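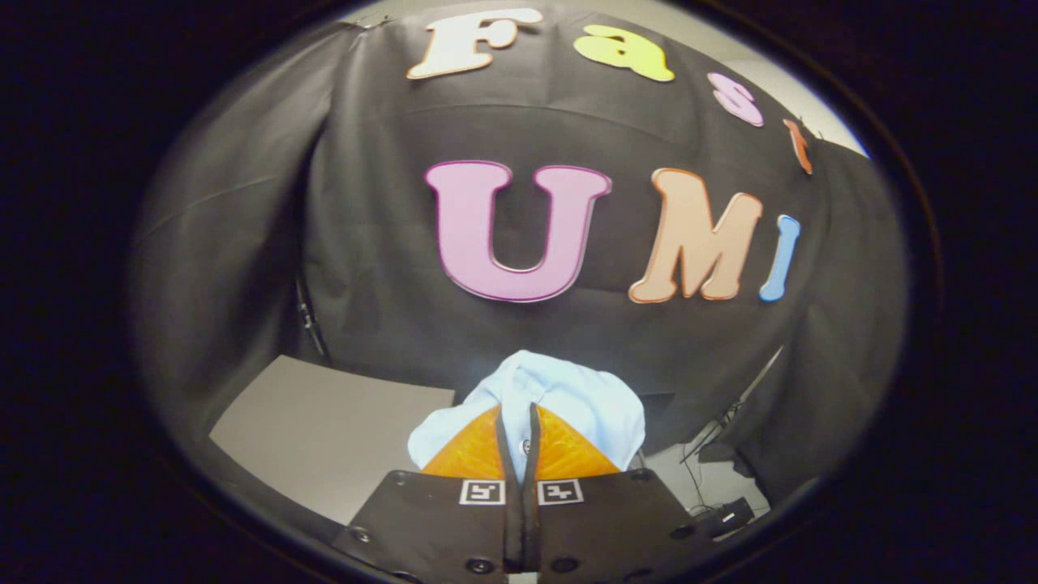

How to put big letters on a black cloth without ruining either

Every stand, fete and school open day I have ever worked on has wanted its name on a piece of black fabric, and most of them decided this the evening before. I have now done enough of these to have opinions. The method below takes an afternoon if you are organised and a whole day if you stop to argue about spacing, which you will.

What you need

A length of black cloth, wider than your longest word by a good arm's length
Puffy foam letters, pastel if possible
A rail or a bit of taut line
Pins, more than you think
Tailor's chalk, white
A friend with patience

The cloth

Buy the dullest black you can find. Anything with a sheen will light up under a ceiling lamp and your lettering will look as if it's been stuck on a bin bag. I get mine from Mondusier, who sell the ends of rolls and don't ask questions.

Now, ironing. Derek Bellamy, with whom I once shared a stand for Windton, believes a backdrop must be pressed flat, and spent 80 minutes doing it. Then we hung it up and it went into folds anyway. Cloth hangs in folds. Give it a quick steam if it has come out of the packet with squares in it, and leave the rest alone. Soft vertical creases look like a curtain. Only hard sideways ones look like neglect.

Hanging it

Fix the top edge first, starting from the middle and working outwards. Leave it a bit loose. If you pull it tight the pins will drag, and each letter will sit in its own little star of wrinkles.

Let it hang for 20 minutes before you touch it again. Tea fits nicely into this gap.

Laying out the words

Do all your thinking on the floor. Put the letters down in order and look at them from standing height. Two short rows are easier to read than one long one, and much easier to centre. If one word matters more than the other, put it underneath in capitals and make it bigger. The upper row can then be lower case and a little wonky, and people will assume you meant it.

On colour: pale pink, peach, yellow and light blue all show up well on black. A darker outline in the same colour helps a great deal, as it stops the pale faces going fuzzy at a distance. Try not to put two pinks side by side. I say this having done it in January and had to look at it for 4 days.

Chalk a faint line for the bottom of each row. Then chalk a mark for the middle of each word. The middle of the word is seldom the middle letter, because a capital M takes up half the county and a capital I takes up nothing.

Pinning

Start with the middle of the lower row and work out to both sides. Push each pin through the cloth from the back and into the foam at a slant, so the point stays inside. Two pins for a thin letter, three for a wide one. Vittoria Leone uses glue dots, and is welcome to them, but she has never got her cloth back afterwards.

Step back after every letter. Your friend with patience should be standing where the public will stand, saying "left a bit". Mine is usually Imani Boateng, who says "left a bit" until we run out of cloth.

A slight tilt on one letter is cheerful. A tilt on all of them, in the same direction, means your rail is crooked.

Taking it down

Letters off first, pins straight into a tin, then the cloth. Brush off the chalk with a dry clothes brush. Store the letters flat between sheets of card, never in a carrier bag, where they will learn to curl. Roll the cloth round a tube if you have one. If you haven't, fold it, and you can start again with the steamer next time.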